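Re: [cell-users] Right arm drifting after cable change
From: Roxana Nina
To: cell-users list
Sunday, 9:40 pm

Deisy Ayala wrote:
> We swapped the cable on our right arm and now it folds like a
> drunk uncle. Left arm is fine. Re-zeroed twice, no change.
> Segundo reckons it's the mount bolts, I reckon it's the gripper.
> Does anyone have a routing that works? Ours is taped on and
> I'm not proud of it.

Hi Deisy,

Neither, I'd bet, though Segundo can check his bolts if it keeps him happy. We had the same behaviour on the Clavero cell after our last cable change, and I spent most of an afternoon blaming the calibration file, which had done nothing wrong.

The trouble was slack. I'd pulled the right cable snug because it looked tidy, and every time the wrist turned over, the cable got a vote on where the gripper went. The arm reached its corner a little short, pinched air, and carried on with great confidence.

What we run now is a fat loop at the wrist, clips along the white links, then a loose drop past the mount. It looks like somebody's washing line. I've stopped apologising to visitors.

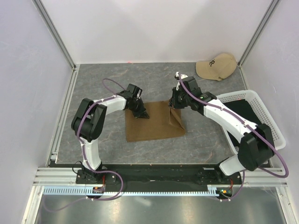 Cable routing and re-zero

Both purple cables follow the same idea, but the right one swings out a lot wider before it comes down. Leave it wide. Rozália moved ours in closer once and we were back to missed corners by lunch.

The order I'd do it in:

1. Power off, arms parked, tape off. All of it, including the bit you've forgotten about.
2. Clip from the gripper end back towards the mount. Going the other way, you'll end up short at the wrist.
3. Swing the elbow by hand through its whole travel and watch the loop. If it goes tight anywhere, undo the last clip and try again.
4. Then re-zero, once.
5. Run the plain brown cloth before anything with a pattern. You want to see the corner lift and the crease, and nothing else to argue about.

We did 124 folds after the change and had 4 missed corners, all on the left, so naturally I now have a left arm to worry about. Before that it was 73 folds and I gave up writing down the misses.

Two other things. Keep the black cable by the left mount clear of the blue toothed track – I have no story about this that I'm willing to put on a list. And look at the little boards at the feet of the mounts before you close up, as it's easy to lean on the red wires while you're fiddling with clips.

Tassanee has the spare clips and says she'll post you a bag if you send her an address. She has views about tape, so maybe don't mention it.

Roxana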